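客厅又被衣服占领了,沙发到底能不能放换下来的衣服

2018-12-30 作者:半截葱

先说背景。我家去年八月搬进来的,客厅不大,进门右手边就是沙发,对面是电视,中间本来想放茶几,后来嫌绊脚没放。装的时候我俩唯一吵过的就是颜色,我要全灰,沙发灰、窗帘灰、墙也灰,耐脏省心。我家那位说住进去像住进了U盘,非要加点颜色。最后就弄成了现在这样,沙发大面是浅灰的,掺进去一点姜黄,电视柜上带薄荷绿。刚住进来的时候朋友都说好看,我自己也挺得意,坐在那儿左看右看。

问题是好看没撑过一个季度。现在的沙发,一半坐人,一半放衣服。

流程一般是这个样子的:下班进门,外套挂门口(这个我们做得到,门口有挂钩)。然后换家居服,换下来的衣服还没脏到要洗,也不想放回衣柜跟干净的混一起,顺手往沙发靠背上一搭。第二天又搭一件。晾干的衣服从阳台收进来,懒得走到卧室,也先搁沙发上,想着看完这集就叠。看完这集就睡了。到周末沙发上干净的、穿过一次的、该洗的全混在一块儿,得拿起来一件一件闻,太惨了。

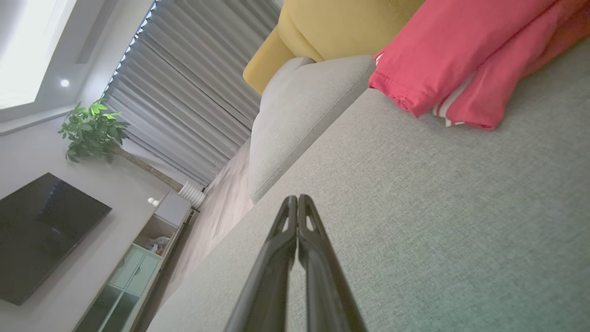 靠背上搭着的那件,还有窗帘边上的发财树。

这还是收拾得比较像样的状态,起码是折过搭上去的。我想问大家几件事,都是一直没想明白的:

一个是穿过一次还没脏的衣服,你们到底放哪。我家卧室真的没地方再塞个衣架了,床边就一条缝,侧着身子才能过。

再一个是浅灰的布沙发老是搭衣服会不会染色,尤其是红的这种。我现在有点心慌,因为沙发是Holturley的,布套能不能拆我到今天没研究明白,说明书搬家的时候就不见了。

还有就是我家那位坚持说沙发就是拿来放东西的,家里又不是样板间,叫我别管。我不服,所以来发帖,想看看到底是谁不正常。

糯米不蘸糖

沙发(双关了哈哈)。先站你家那位!家就是拿来用的,我家沙发常年有毯子、外套、半包饼干,也没见谁过不下去。你家这样叫乱?我看完你那张图还以为是发错了,就搭了一件而已嘛,那棵发财树倒是养得不错,叶子绿油油的。

大号收纳盒

不同意楼上。搭一件和搭十件之间只差几天,沙发就是个坑,放了第一件就会有第二件。我家的规矩很死,沙发上过夜的东西一律第二天早上扔进洗衣机,不管干净不干净。执行了一个月,全家再没人敢往上放了。代价是有一次把我自己刚买的羊毛开衫洗成了童装。

南窗下

哈哈哈楼上羊毛开衫那句笑出声。

回楼主,穿过一次的衣服我是放在浴室门后面的,装一排挂钩,洗完澡第二天顺手就穿上了。前提是浴室得干湿分开,不然潮。如果你家浴室潮就算了,挂一晚上一股味儿。

糯米不蘸糖

@大号收纳盒 你这样多费水啊,还费衣服。干净的也洗,图啥。

大号收纳盒

图个清净。再说我又没天天洗,后来就没东西可洗了嘛,震慑作用懂不懂。

半截葱

楼主来了。浴室那个我回去看了一眼,不行,我家浴室没窗,毛巾都要拿到阳台去晾,衣服挂进去第二天跟腌过一样。

震慑法我跟我家那位提了一嘴,他说可以,从我的衣服开始震慑。行吧。

洗衣粉老张头的猫

来讲讲染色的事。红色衣服搭浅色沙发,干的时候一般没啥事,怕的是带着汗或者没干透就放上去,那个才容易蹭色。特别是新买没下过水的红衣服,头几次洗都掉色。我以前有条红围巾,淋了点雨回来往米色沙发扶手上一甩,去接了个电话,回来扶手上一道粉印子,跟谁的嘴唇蹭过似的。用布套清洁剂弄了半天,淡了,没全掉,后来一直拿个靠垫挡着。

你可以自己试一下,拿块白棉布沾湿了,在衣服里面缝边那儿按一会儿,布上有颜色就别往沙发上放了。深色牛仔裤也一样,牛仔裤比红衣服还狠,坐着都能蹭上去。

半截葱

谢谢楼上!白棉布这个我今晚就试。我家红的还挺多的,运动的时候穿的都是红配白,因为跑团发的就是这个色。以前我是跟白T恤一起洗的,洗出来T恤都微微泛粉,我家那位还以为我买了新的。

木头不说话

说一下布套。Holturley的沙发我家也有,跟你是不是同一款不知道,我家那款坐垫的套子拉链藏在后下方,要把坐垫整个抽出来翻过来才看得到。靠背那块不能拆,缝死的。你翻一下坐垫背面,有拉链就能拆,别硬扯,我家第一次拆的时候把拉链头拽掉了,现在用回形针勾着。

另外拆下来洗之前量一下尺寸,洗完对一对。我家洗完缩了,套回去的时候两个人一个压一个拉,跟给猪穿秋衣一样。

十里不过桥

插个嘴,我觉得楼主的问题在电视柜。图里看你那柜子下面有绿门,上面还有一格敞着的,敞着那格就放了个灰色的小玩偶?这不浪费吗。柜子里腾一层出来,放个扁的筐,穿过一次的衣服往里一丢,人坐沙发上伸手就……好吧伸手够不着,走两步总行吧。

半截葱

回楼上,那格本来想放机顶盒的,后来用不上机顶盒了就一直空着,玩偶是顺手塞进去的,塞进去以后就再也没人动过。柜子里面倒是有地方,但是都是线和遥控器还有说明书(唯独没有沙发的说明书,气死)。衣服放电视柜里我心理上有点过不去,总觉得第二天穿出去一股插线板的味儿。

十里不过桥

插线板有什么味儿啊……

糯米不蘸糖

插线板有味儿你得赶紧换插线板!!

半截葱

就是个比喻!没味儿!别吓我!

每天叠一点点

我来给个不一样的思路。我以前跟楼主一模一样,沙发堆衣服,堆到客人来了抱起来往床上一扔,客人走了再抱回来。后来看到一个说法,说衣服落在哪里,收衣服的地方就该在哪里,别跟自己的腿较劲。我就在沙发边上放了一个带盖的脏衣篓,藤的那种,看起来像个边几,上面还能搁杯子。换下来的衣服要洗的直接丢里面,穿过一次的搭在篓子把手上,最多搭两件,满了就得处理一件。

就这么个东西,我家沙发好了一大半。唯一的毛病是猫喜欢睡在盖子上,要丢衣服得先请示猫。

大号收纳盒

脏衣篓放客厅?客人来了坐旁边喝茶,你脏袜子在里头,想想都……不行,接受不了。

每天叠一点点

有盖子啊。而且你家客人一个月来几回?我家一年到头也就过年来人,为了那几天难受三百多天我觉得划不来。客人来的时候拎进卧室就好了,带把手的。

大号收纳盒

味道呢?夏天呢?

每天叠一点点

要洗的隔天就洗了,攒不出味道。篓子里面有布衬,布衬也能拆下来洗。你要是一个星期洗一回衣服那确实别放客厅,放哪儿都不行。

南窗下

我投脏衣篓一票。不过我建议别买藤的,我家那个藤的勾丝,勾坏我一条丝袜和一件针织衫。买布的或者带盖的塑料的都行,丑一点但是不伤衣服。

半截葱

今天下午彻底收拾了一回,边收边来汇报进度。

白棉布试验做了,红短裤没掉色,红上衣内侧缝边有一点点粉,很淡。我决定上衣以后单独洗,短裤放行。短裤腰是松紧的,一脱就皱成一团,之前都是这样扔在沙发上,叠也不好叠,腰那圈老是弹回去。我今天把沙发上的东西全过了一遍,先按颜色分,红的全丢一头,别的丢另一头,打算分好了再看哪些要洗。
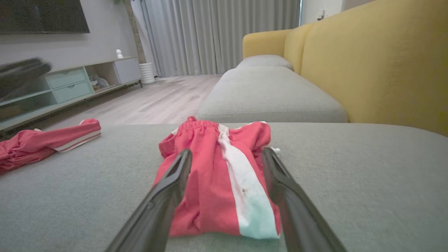

分到一半我家那位进来问我是不是要离家出走。

顺便汇报布套:按木头那位说的翻了坐垫,有拉链!藏得真深,我用手机照着才找到的。靠背上没有,估计跟你家一样是缝死的。姜黄的那块也没找到拉链,只能以后用吸尘器刷头慢慢刷了。浅灰那几块坐垫反而是能拆的,老天保佑。

翻坐垫的时候还翻出来一支笔、一个袜子(就一个)、一张超市小票,还有一颗瓜子。我家根本不吃瓜子。

洗衣粉老张头的猫

短裤那条白边你注意一下啊,红底白边的衣服不管外面掉不掉,一泡久了白的地方就容易窜色。不要泡,冷水,翻面,洗完马上拿出来抖开晾,别闷在桶里。我看你白边上好像有点小黑点子?看不太清是脏的还是本来就有,要是脏的话先拿肥皂局部搓一下再进机器,白的地方进了机器就是原样出来,机器不管这种小地方的。

半截葱

你眼睛也太尖了……我拿起来看,是有几个小点,什么蹭的我也想不起来。晚上拿肥皂搓搓看。

糯米不蘸糖

叠松紧腰短裤我会!!先对折让两条裤腿重叠,裆那个三角往里折平,从裤脚往腰那边卷,卷到头把腰翻过来套住,像卷袜子那样,套好就不会弹开了。抽屉里竖着放,一拉开全看得见。夏天全家的短裤我都这么弄,快得很,看电视的时候手不停就弄完了。

大号收纳盒

卷是会弹开的,松紧一老就套不住。我都是平着折,三折,压在抽屉最下面,上面放重的。

糯米不蘸糖

压最下面那你每次拿不就得翻吗,翻乱了又得叠。

大号收纳盒

所以我每样就两条,不用翻。

糯米不蘸糖

两条!!夏天怎么活!

大号收纳盒

天天洗啊,又回到第一个问题了,天天洗就什么事都没有。

木头不说话

你们俩可以开一个帖单独吵。

十里不过桥

看到第二张我换个想法了,你家沙发坐的地方挺长的,为什么不干脆承认一头就是放衣服的。往远处那头铺条毯子或者薄垫子,颜色跟姜黄那块接近的,衣服都放毯子上。要洗的时候四个角一提,连毯子带衣服一起抱走,沙发还不沾色。我妈就是这么干的,我妈管那叫包袱皮。

半截葱

包袱皮哈哈哈哈。这个我家那位肯定喜欢,等于给他的乱堆发了许可证。但是保护布套这一点我是心动的。

每天叠一点点

包袱皮跟脏衣篓不冲突,包袱皮放干净没叠的,篓子放要洗的,就分开了。你现在最大的问题是混,闻衣服那一段看得我好心酸,我以前也闻过。

夜班公交

路过,大家讲的都是怎么放,我讲讲为什么会放。我跟楼主一样是下班以后人就散架了的那种,回家第一件事是坐下,坐下了就起不来。后来我试着改顺序,进门先不坐,直接去卧室换衣服,换完了再坐。就这么一下。头两个星期老忘,忘了也不管,反正想起来就做。现在不用想了,脚自己会走过去。衣服在卧室脱的,自然就不会到沙发上来了。

当然你说卧室没地方,那就是另一个问题。你衣柜门上能不能挂?门后那种挂钩,不打孔的,卡在门顶上。我家用的是Prerkari的,门能关严。便宜的那种铁片厚,卡上去门关不上,露条缝,晚上起夜看见那条缝还挺吓人的。

半截葱

门顶上那种我搜了一下,我家卧室门跟床之间就那条缝,挂上衣服以后门可能开不全。但是顺序那个我愿意试,先换再坐。我现在确实是先坐,坐下以后裤子是坐着脱的,脱完就在手边了,当然放沙发上……写出来才发现问题有多明显。

南窗下

坐着脱裤子笑死,我也是。

木头不说话

+1

糯米不蘸糖

原来大家都是

灰墙爱好者

歪个楼,楼主家窗帘是哪里做的?褶子看着挺好的。我家也是灰窗帘,买回来跟床单一样平平一片,挂上去像停业了。另外想问一下墙漆,浅灰的那面挂电视的墙,会不会显得电视特别黑一大块?我家也在纠结要不要把电视挂墙上。

半截葱

窗帘是小区门口的店做的,店名叫Dauda,老板让我多放布,说褶子都是布堆出来的,别省。当时心疼,现在觉得他说得对。量窗的时候一定让他们自己上门量,我家第一次是我量的,短了一截,改了一回。

电视那面墙我觉得还好,灰墙配黑屏幕比白墙配黑屏幕柔和。挂墙的缺点是白天有反光,窗那边一亮,屏幕里能看见自己躺着的样子,挺打击人的。挂之前记得把线槽埋好,我家是后来想起来的,补的时候满屋子灰。

灰墙爱好者

谢谢!多放布记下了。发财树放窗帘边上不会晒坏吗?我家那棵放窗边叶子焦了一圈。

半截葱

冬天没事,夏天要往里挪一点,别贴着玻璃。我浇水很少,土干透了再浇,盆是白的带竖纹的那种,底下垫了个托盘。这树是搬家的时候我婆婆抱来的,她每次来先看树再看我。

十里不过桥

发财树养成这样,沙发乱点怎么了,财神又不坐沙发。

大号收纳盒

财神来了也得有地方坐吧。

糯米不蘸糖

你能不能放过楼主

半截葱

行了我先说一下目前的决定,免得大家白打字。

一,进门先换衣服再坐,两个人都算,我家那位答应试到过年。二,沙发边上放个带盖的篓子,布的,不买藤的。三,包袱皮先拿家里一条旧毯子试试,不好看就撤。红上衣单独洗。

篓子我在Rallgate上看了半天,有一款方的,高度跟扶手差不多,100出头,还有一种带轮子的大的,两格,标价贵不少。有没有人用过带两格的,分深浅色那种?我有点想买,又怕太大了放沙发边上像行李箱。

夜班公交

用过,两格的看着聪明,到最后两格里都是深色。家里浅色衣服没那么多,浅的那格老不满,不满就不洗,白袜子在里面能住半个月。买一格的吧。

洗衣粉老张头的猫

我跟楼上正好反过来,我家浅色多,两格特别好用,我还嫌不够,想要三格。这个真得看自己家衣服。楼主家红的多,我觉得分一下有必要,你那些T恤不是已经泛粉了吗。

每天叠一点点

一格的,里面挂个网袋放红的。网袋几块钱,省地方。满了连网袋一起扔进机器,还不用手拣。

半截葱

网袋这个好!就这么办了,不买两格的了。省下来的钱可以吃顿火锅。

当初沙发加电视柜加窗帘,光是尾款那一笔就付了1722,我记得特别清楚,付完那天我俩吃的泡面。所以现在谁往沙发上扔没干的衣服我是真的会急。

木头不说话

布套保护剂要不要喷一下?我家喷过,水珠能在上面滚一会儿,来得及拿纸吸。

洗衣粉老张头的猫

不建议自己喷,喷不匀会有印子,浅灰的尤其明显。要喷先在坐垫背面找一小块试。

木头不说话

我家喷了没印子啊。

洗衣粉老张头的猫

你家什么色?

木头不说话

深咖。

洗衣粉老张头的猫

……那当然看不出来。

木头不说话

好像是这么回事。

半截葱

那我先不喷。今晚总共收出来12件衣服,一半是要洗的,有一件我家那位找了一个月,天天说是我给扔了,结果一直压在他自己坐的那个位置下面。我拿到他面前晃了晃,他说哦。就一个哦。

洗衣机现在转着呢,红上衣单独一桶,冷水。短裤用肥皂搓过了,小黑点浅了一点,没全下去,晾干了再看。

糯米不蘸糖

一个月坐在自己衣服上面没感觉?

半截葱

他说觉得那块坐着特别软。

每天叠一点点

哈哈哈哈哈哈哈哈

大号收纳盒

我撤回前面的话,你家那位不适合震慑,适合搜身。楼主加油,篓子到了记得来说一声好不好用,我嘴上说接受不了,但是我也看了一眼价格……

南窗下

口嫌体正直。

半截葱

好,到货了来更。毯子铺上了,是条格子的,跟姜黄放一块儿有点闹,先忍两天。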